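Pinkish beige

Pinkish beige is a family of pale neutral colors lying between beige and light pink.

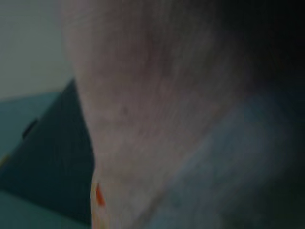
Pinkish beige shading into a dusky mauve-gray.

The family has no agreed borders. Paint makers, carpet mills and landlords each draw them in a different place, usually wherever their existing stock happens to be.

Name

The word "beige" comes from French, where it described wool that had been neither bleached nor dyed. English borrowed it in the 19th century, first for the cloth and then for the color. The pinkish kind has been sold under a long run of other names, among them blush, shell, rose sand, oatmeal rose and, in one Dellar Paints catalog, Quiet Ham. The last was withdrawn after one season and returned the next as Morning Linen, with the formula unchanged.

Buyers tend to be fonder of the names than of the color. Staff at the Dellar showroom in Hustis kept the old Ham sample cards behind the counter, where they were asked for more often than the paint had been.

Mixing

The usual recipe is a white base with a little yellow ocher, a smaller amount of red oxide and a trace of black. Red oxide does most of the damage. A drop too many moves the paint from beige to something closer to a bandage, and adding more white makes a paler bandage. Painters' guides advise putting in the red last and stopping early.

Like other weak neutrals, pinkish beige depends heavily on its surroundings. Next to a green carpet it looks pink, and next to a red one it may look gray or faintly green. Warm bulbs bring out the rose, while north-facing windows tend to take it away. A wall approved at noon can therefore be disowned by dinner, often by the person who chose it.

Use in buildings

The color's best-known outing in housing was the Carrilho estate, where 70 homes were finished inside and out in a single shade. The builder had bought 3,000 gallons at a discount and saw no reason to own a second color. Residents were allowed to choose their own front doors. Most chose dark green, with the effect described above, and the estate has been called pink on local maps ever since.

The Zovgate bus station was painted in a similar shade to calm waiting passengers. No change in their mood was recorded. The paint did hide dust well, and was kept for that reason when the building was redone in April with new benches and a working clock.

In clothing

Tailors have long valued the color for linings and underthings, as it shows little through thin white cloth. For much of the 20th century, hosiery and bandages in this range were sold as "flesh" or "nude," on the assumption that flesh came in one color. Many makers have since dropped those terms or widened the range.

See also

Ecru
Greige
Mauve
Taupe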